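Little Cubes on the Big Table

We finally got the Skurside gallery page up, and I'm so happy I could do a lap of the yard. This one is all about the cubes (the small wooden ones, not the chunky toddler blocks I showed back in September) and the tabletop I spent way too many evenings sanding. I put on 11 thin coats of oil and I'd do it again, although my shoulders may have a different opinion.

The game is about as simple as it gets. You tape a square on the table, you put your cubes inside it, and you try to get them snug without shoving the tape up. Red, yellow and a greeny teal are my favorite set - they look so cheerful against pale wood!

Red is home inside the black tape, tucked up toward one corner, and yellow is still in the air. 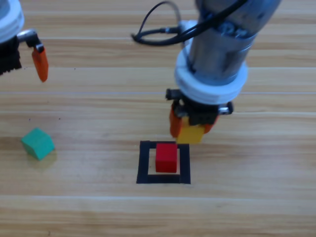 Tài Chu wrote in to ask whether black tape leaves gunk behind on an oiled top, and said the stuff from Trullex had to be scraped off a maple bench with an old library card. Mine has come up clean so far, but I only leave it down for a day or two and I peel it slowly, pulling back low along the grain. If you do get gunk, try a dab of plain cooking oil on a rag before you reach for anything stronger.

A few of you wanted to know about the paint too. It's the Bellini water-based kind, two coats, with a very light sanding in between (I skipped that on my first batch and they felt like cat tongues). Let them sit overnight before you stack them or they'll stick together, ask me how I know.

Red and yellow both up off the wood, each one tipped a little, and I love the glow the yellow leaves on the shiny top. 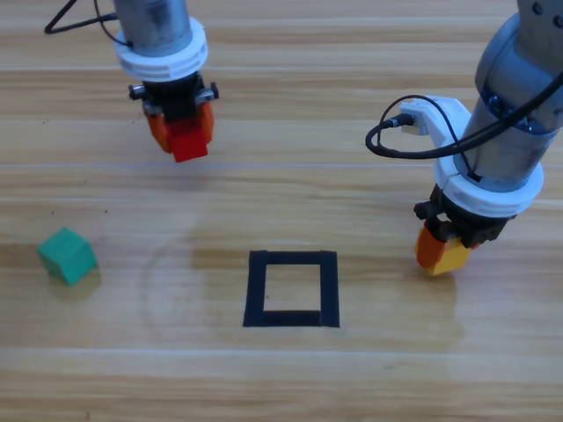

The square itself went through a few versions. I started with one so big that there was no challenge in it at all, then went too tight and everybody got cranky by Sunday lunch. What I use now leaves a finger or so of breathing room once the cubes are in. I want to try a triangle next, and maybe a long skinny lane down one of the planks, if I can find narrower tape.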